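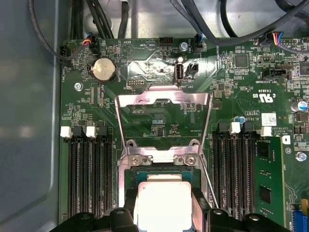 A escolha de uma garra não deve começar pelo catálogo

As equipas de automação continuam a comparar garras pela força nominal e pelo preço. No entender da Bumum, esse critério é insuficiente quando a peça é um processador e o destino é um socket aberto, com os bancos de memória de ambos os lados. Nessas condições, o que decide é o volume que os dedos ocupam junto à placa — e a vista que deixam à câmara de punho.

No ensaio Grendside, realizado em fevereiro, cada garra cumpriu 335 ciclos com o mesmo controlador Zekico. A diferença de preço entre as duas era de quase 2000 euros. Os relatórios internos dedicaram-lhe mais páginas do que à geometria dos dedos, o que nos parece um erro de prioridades.

Na garra de elos articulados, a espuma preta na face interior do dedo merece tanta atenção como o mecanismo. É ali que o chip é seguro.

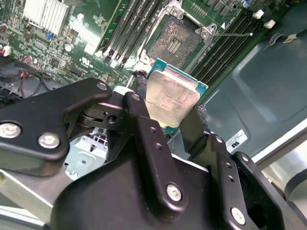
O que propomos

Que os cadernos de encargos passem a exigir ensaios com a placa montada no chassis, cabos incluídos. O protocolo Jafarzadeh prevê apenas 10 ciclos em bancada livre. Consideramos esse número inaceitável para qualquer decisão de compra.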